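How to Teach a Robot to Clear the Table (Bring Snacks)

Your robot is very strong, very patient and has no idea what a cup is. You have to tell it. Then you have to tell it again.

Kaede Hirose and Musa Jibrin are finding this out in a shared workshop called Pukico, where people go to build things that won't fit in their kitchens. They want to build an arm that can clear the table after dinner. Kaede says it's for science. Musa says it's his turn to do the dishes until the end of June.

A real arm costs a lot and can knock over a lot. So they started with a pretend one. It lives in a computer program called a simulation, a bit like a video game where the only level is housework. The program knows how heavy things are and what happens when they bump into each other. If the pretend arm drops a pretend cup, you press a button and the cup is back. Try that with your grandmother's teapot.

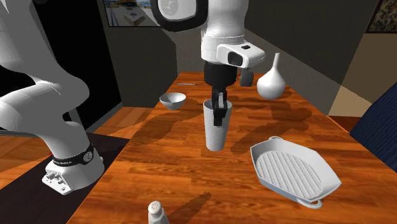 Going for the cup: two black fingers reach into the top, and the cup is just off the table.

Look at where the fingers are. You would probably wrap your whole hand around a cup. A robot with two stiff fingers needs another plan, and going in through the open top is one way to get at it.

Next comes the hard part, which is everything else on the table. A vase with a long, skinny neck is no fun to move past if your elbow is the size of a watermelon. A bowl is low and wide. A grill pan has handles, but the robot won't know what handles are for until somebody explains.

Kaede and Musa let the program practice picking up the cup 100 times. The first version of their code managed 71. They were very pleased, so they made some improvements, and the second version managed 70.

This happens to grown-up engineers too. They call it "interesting" and go get coffee.

Want to try it without a computer? Hold two rulers in one hand like chopsticks and lift a plastic cup by its rim. Now have a friend give you directions while your eyes are shut. Your friend is the code. Try not to shout at the code.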